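Giston Opens Its Sorting Hall for an Afternoon, and the Buttons Cooperate, Mostly

Visitors to the September open day see two-armed robot sort switches from a moving belt, and are asked to please stop pressing things

Giston, which builds sorting cells for small parts, opened its demonstration hall to customers, suppliers and a fair number of curious neighbors this September. By closing time 153 people had come through the door, which is 153 more than came last year, when there was no open day.

The main attraction was a two-armed robot working at a green conveyor belt. Its job is to pick up push buttons, emergency stops and other control panel parts and put them into colored trays. It is a job that people have done by hand for decades, usually while thinking about lunch.

"We could have shown it stacking cubes," said Yesenia Ibarra, who runs demonstrations at Giston. "Cubes are very well behaved. No customer has ever sent us a box of cubes."
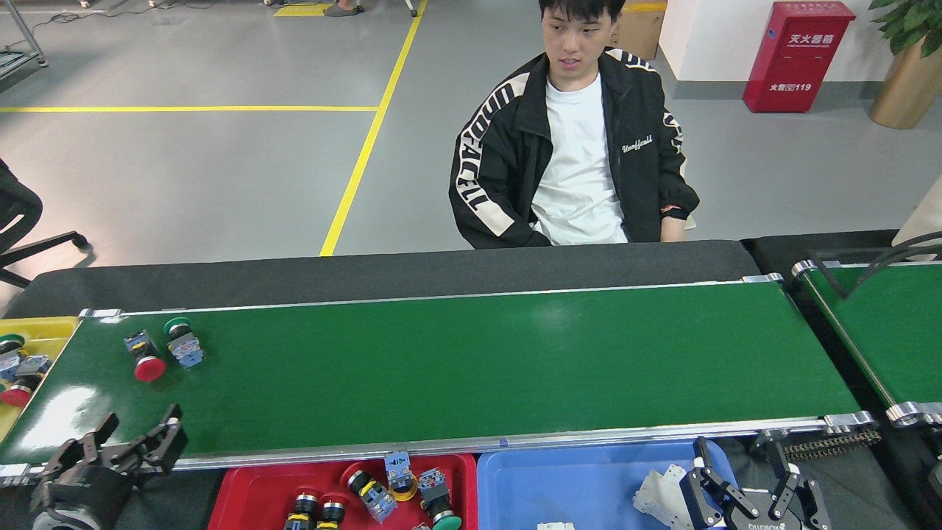 Push buttons are a different matter. They have a round cap at one end and a square block at the other, they roll halfway and then change their minds, and they almost never land the way the drawing shows them. The Giston cell is meant for exactly this kind of part. An operator sits across the belt and sets out the pieces in whatever order and position he likes, and the arms have to deal with what they get.

The grippers come from Bindico, which also sent Halvard Dahlgren to answer questions about them. He reports that the most common one was whether they hurt. "They're set to hold a plastic cap without marking it," he said. "I offered to demonstrate on a finger. Only children said yes, so we stuck with caps."

The program ran in four sessions, each with a short talk followed by live sorting. The first started at 10 a.m. and was on time. The others were not, largely because visitors wanted to choose the next parts themselves and took the responsibility seriously. One guest spent most of a session leaning two switches against each other in the hope of causing trouble. He has since been sent a price list.

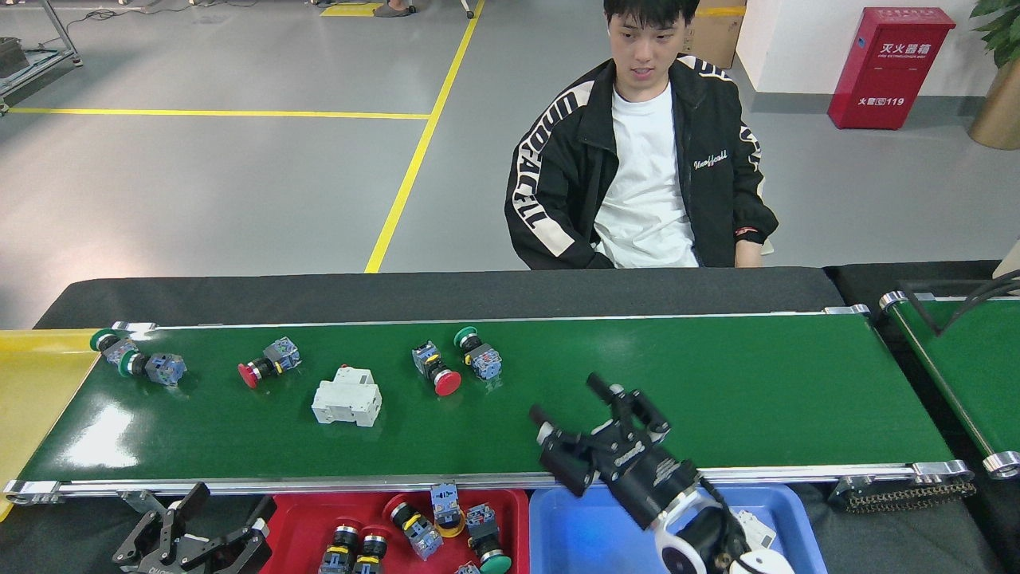 Seven parts on the belt and trays at the ready during the Giston open day.

Not everything went to plan, and the company sees no reason to hide it. During the second session an arm picked up a switch, carried it to the tray, and set it down neatly next to the tray. It received the longest applause of the day. Yuxi Luo, who leads the software team, explained that the tray had been nudged by a visitor's bag. She then moved it back and put tape on the table.

"People like it when the robot gets one wrong," Luo said. "I've stopped taking it personally."

The cell on show is a working setup from the Lirnuleck project, in which Giston and Bindico are looking at mixed returns: boxes of usable parts that come back from building sites and have to be sorted before anyone can sell them again. Radonjić, a parts dealer that takes in some 200 such boxes a month, is providing the supply of test material and, according to its warehouse manager Faizal Latuheru, would be happy to provide much more of it.

"They asked if we had any spare mixed boxes," said Latuheru. "I backed the truck up before they could change their minds."

A trial at Radonjić's own warehouse is planned for next spring. Giston expects to hold another open day after that, with more chairs and a longer coffee break. Companies that would like to see their own parts on the belt can write to Rocío Barrientos in customer relations. Please send samples in a closed box, with a note saying what they are. The last delivery came without one, and there is still some debate.

Related news
Giston moves into larger hall, finds it already full
Bindico introduces softer fingertip for small parts
Lirnuleck project enters second year
Apprentice places open at Giston: how to apply

Comments (3)

panelbuilder_tom
Was at the 10 a.m. one. Good talk, would have liked to see it with terminal blocks too. Any plans?

Marguerite K.
My son now wants an emergency stop button for his bedroom door. Thanks for that.

dls44
Does it handle parts that still have wire on them? Ours always come back with wire on them. Asked at the desk but there was a line.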